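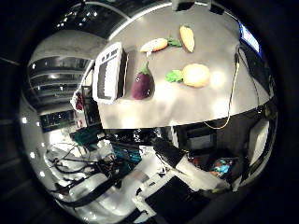

Plush vegetables and fruit on the grey table.

Likwood Hall playroom: safety checklist
Date of inspection: June 14, 2005
Checked by: Ok-hee Son

1. Entrance and exits
Main door opens fully and closes on its own. OK.
Fire exit clear inside and out. NO. Pushchairs left across it again. Moved. Sign needed at eye level.
Exit light working. OK.

2. Floor
Mats flat, no lifted edges. NO. One corner by the sink has come up. Taped for now, replace by end of June.
No spills or loose leads. OK.

3. Heating and water
Radiator guards fixed to wall. OK. Left one has a slight rattle, bracket screws tightened.
Hot tap at child sink. Read 74 on the first test, far too hot. Valve turned down and tap taped off. Han to check before children use it.

4. Furniture
Tables steady, no splinters or sharp corners. OK.
Tall shelves fixed to wall. OK, all 3.

5. Toys
Soft toys: seams, leaves and stalks pulled by hand. OK.
Small parts kept away from under-threes. NO. Bead box was on the low shelf.

6. First aid and cleaning
Kit complete and in date. Plasters low, order a box of 100.
Cleaning cupboard locked. OK. Key now on the high hook, not in the door.

Next check in 10 weeks. Items 2 and 3 to be signed off before then.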